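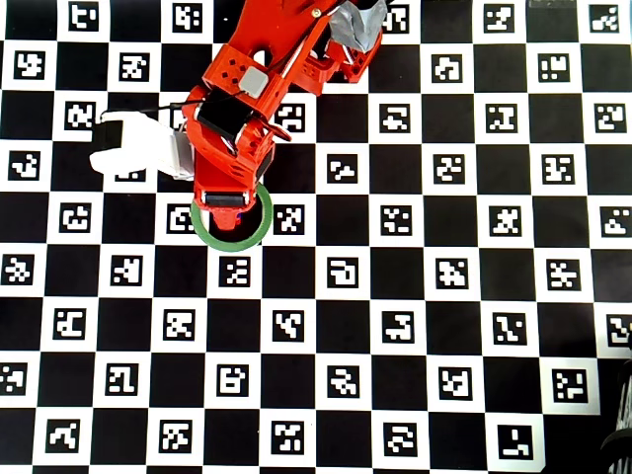
14/03/2018

The living room blinds are finally up. I had been putting off the front window since July because it is a bay, and every store I went to wanted to treat it as a special project. Stolladis quoted me 1,420 for three Roman shades, lined, with fitting on top. I thought about it for a week and said no.

In the end I went with roller blinds from Merby, in a color they call Fuvden. It is a gray with some green in it. On the sample card it looked flat, but on a full-width blind it is much better, especially in the morning.

Measuring took longer than hanging them. The two side windows are not the same width, and the left one is narrower at the top than at the bottom – I went with the smaller number and there is a thin line of light down one edge. I can live with it.

Delivery took 6 days. The brackets went in fine, though I had to buy longer screws for the plaster.

Next is the bedroom. I have a Bucur curtain rod in the closet that I never put up, and I still need to pick a fabric. Blackout lining for sure, as the streetlight is right outside.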